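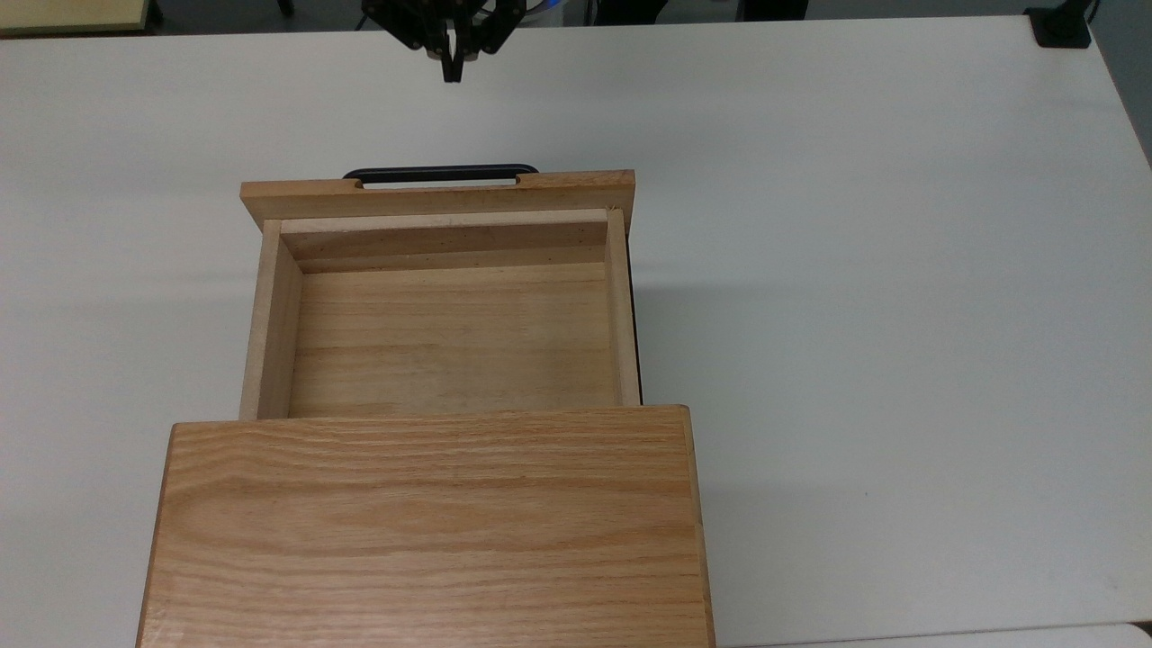
A large white tabletop, with a wooden drawer.

Household Papers: What to Keep and What to Let Go

The Howells Public Library will offer its home records clinic again in June at the main building and at the Asaron branch. Residents may bring questions about storing, sorting or discarding household papers. Registration is not required. The clinic opens at 2 p.m. and closes at 5 p.m. at both locations.

Most households keep far more paper than they need and have trouble finding the few sheets that matter. Requests at the reference desk follow a pattern. A resident needs proof of a home repair for a sale, or a vaccination record for a school, and the document is known to be in the house somewhere. The library recommends sorting papers by how hard they would be to replace before giving any thought to folders or boxes.

Birth and marriage certificates, adoption papers, military discharge papers, property deeds and original wills belong together in one place. At least one other adult should know where that place is. A fire-resistant box is suitable for most of these items. Residents who rent a safe deposit box should ask their bank who would be allowed to open it after a death, and should speak with an attorney before placing an original will inside.

Bills and statements can usually be treated more freely. A utility bill that has been paid and checked against the next statement seldom needs to stay in the house. Receipts for appliances should remain with the manual until the warranty ends. Records of improvements to a home, such as a new roof or an added bathroom, should be kept for as long as the home is owned and for several years after it is sold. Tax papers follow their own rules, and the reference desk can direct residents to current federal and state guidance.

Letters, photographs and school papers are a separate matter. They have no fixed term, and the clinic staff will not advise anyone to throw them away. Staff can explain how to keep them in good condition. Damp basements and hot attics are the two most common causes of damage seen at the desk. An interior closet is better than either. Metal paper clips and rubber bands should be removed, as both leave marks over time. Newspaper clippings should be stored apart from photographs — the paper is acidic and will stain whatever it touches. Photographs may be labeled lightly on the back in soft pencil. Ballpoint pen presses through the print and should not be used.

Wooden drawers and chests are often used for family papers, and many serve well for everyday records. Wood can give off acids, however, and older letters placed directly against it may yellow. An acid-free folder or a sheet of acid-free tissue offers reasonable protection. The library sells a packet of three folders at cost while supplies last.

Residents who wish to scan papers may reserve the scanner on the second floor of the main building. Each reservation allows around 100 pages, depending on their condition. Patrons should bring their own storage drive. Scanned copies are convenient for reference, but many offices will accept only a certified original, and certificates should not be discarded after scanning.

The Etov Street parking lot will be closed for paving during part of the month. Patrons attending at the main building should use the Grilemum Avenue entrance, which has a ramp and an automatic door.

Comments

PorchLight: Will the folders be on sale at Asaron too, or only downtown? I went last year and they were gone by 3.

Howells Public Library: The folders will be available at both locations. The desk can set a packet aside on request.

gardenrow: Wish I had read the part about rubber bands sooner. My mother's letters all have a brown stripe across the middle now.

T.K.: Can you take bound albums on that scanner or does it have to be loose sheets?

Howells Public Library: The scanner has a flat glass and will take most albums. Please tell staff when reserving so that extra time can be allowed.

Last updated: June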